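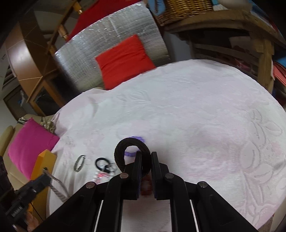 *Thick brown hair tie*

**Landry:** Four months of growing my hair out and it finally fits in a ponytail! Thick fabric ties are my favourite so far, they don't tug at all. What's everyone else using?

**Allard:** Congrats! I'd go thin elastics though. Fabric ones slide right out when I run.

**Hokia:** Disagree, Allard! Loop it twice and pull it snug, mine stays put through a whole swim practice.
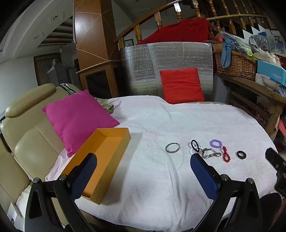
Also, Landry, sleep with it in a loose braid. Way fewer knots in the morning.

**Allard:** Twice is too tight for me, I get headaches.

**Landry:** Trying the braid tonight!! Goal is shoulder length by August.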